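Urnside > Support > Towel Cell > FAQ
Products Service Parts Training Contact

We use cookies to make this site work better. By continuing you accept our cookie policy.

Towel Cell: Frequently Asked Questions on Setup and Care

This page collects the questions we receive most often about the two-arm towel cell. The answers were checked by Kenta Mizuno from our service team. Last reviewed 06/02/2023.

Which table surface should I use under the cell?

We recommend a plain white or very light surface, without gloss. The vision program finds the towel by its border, so the color of the table must be different from the color of the cloth. If your towels are white, please order the dark table cover from Hinska and run the color setup again. Table joints are allowed, but keep them out of the area where the towel is laid.

How do I check that the wrist camera is set well?

Place one towel on the table and move the gripper by hand mode until the edge of the cloth passes between the open fingers. Then look at the live view. Both finger tips must be visible at the bottom, and the edge must be easy to follow with your eye.
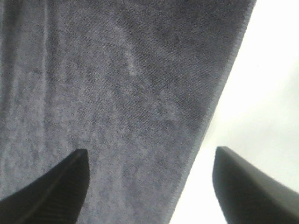
If you can read the edge but the fibers are a little soft, this is acceptable. The focus is fixed at the factory and you should not turn the lens ring. If the edge is lost in the light, go to Camera, then Exposure, and lower the value by 100. Wait until the picture is stable before you lower it again. The lowest value which we support is 1,000.

The table looks too bright in the wrist view. Is it a fault?

Usually no. A bright table helps the program to separate the cloth from the background. It is a fault only when the brightness eats into the border of the towel. In this case check first the room lamps, and only after this the camera settings.

How should the arms stand before I start a cycle?

Lay the towel flat between the two arms. The grippers should be open, one on each side, and they should not touch the cloth. Small wrinkles are not a problem. A corner that is folded up can be a problem for the first grasp - please flatten it by hand when you do the calibration run. In normal work the program can try again by itself.
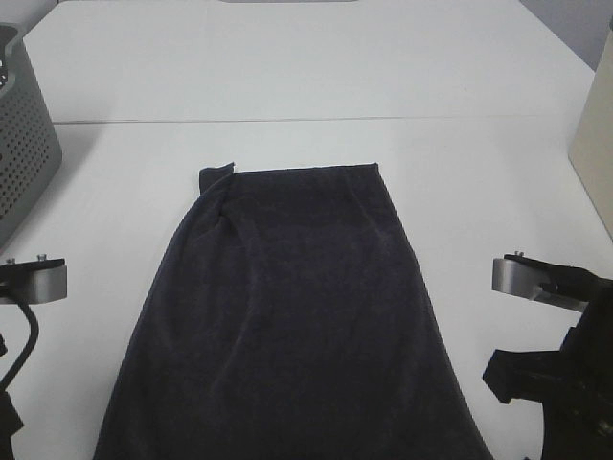

Towel on the table, both grippers open at the sides.

How often must I clean the fingers?

Every 1,000 cycles, or every day if you work with new towels, which lose much lint. Use a dry brush and after it a cloth with a little alcohol. Do not use oil on the fingers.

When do I tighten the screws on the grippers?

Check them every 2,000 cycles. Switch the cell off, hold the finger with one hand and turn the screws with the key from the Thibodeau tool set. Stop when you feel resistance. If a screw comes loose again within the same week, replace it and do not use glue.

What must I look at on the cables?

Move each arm slowly through its full path and watch the cable. It should hang in a free curve and never be pulled straight. We advise to change the gripper cable at 4,000 hours, also when it looks good.

After I changed a finger, the towel is grasped too high. What to do?

The new finger has to be measured. Open the Zatomer panel, choose Tool, then Measure Finger, and follow the steps for the left and the right arm separately. Do not copy the values from one arm to the other.

Who can I ask if my question is not here?

Write to Lorne Ross at the service desk through the Contact page. Please add the serial number of the cell and the last error code.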